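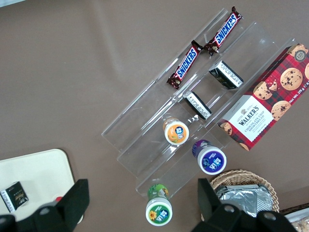
A woman at the Plaraslow session put her hand up early on and said she'd moved the chocolate away from her till and nothing changed, so why should she believe any of this. Fair point. Start with her.

SLIDE 2 -- The claim
Everyone in small retail has heard it. Put a thing at eye level, or by the till, and people buy it on impulse. Ask the room who has seen the evidence. Wait.

What we usually get is one shop, one month, one happy manager. The Zavura leaflet says sales went up by 33 per cent. Up from what? It doesn't say. If you sell 6 bars in a week and then sell eight, that's your 33 per cent, and a school trip could do it.

SLIDE 3 -- What we tried at Nallow
12 shops, half of them changed the counter, half left alone. August, so hot, which I admit is a bad month for chocolate. More than 200 till rolls to go through by hand (don't dwell on this, it got a groan last time).
Counter sales rose a bit. Shelf sales of the same bars fell by nearly as much. People bought the same bar from a different place.

SLIDE 4 -- Lunch is different, or so they say

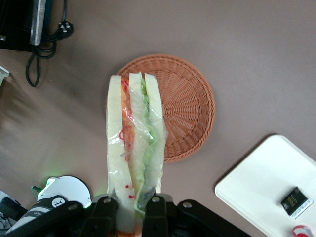
Wrapped sandwich, white bread, green lettuce.

The Chmielewska shop swears by putting lunch next to the door. Maybe. They also started opening at 7 am that same month, and I can't pull the two apart. Neither can they -- I asked.

If someone says "but it's common sense", go back to slide 3.

SLIDE 5 -- Before you pay for a new layout
Ask for the weekly figures, both sides of the change. Ask what else moved. Ask who sold them the shelving.
Skip the video if we're behind. Questions till the tea comes.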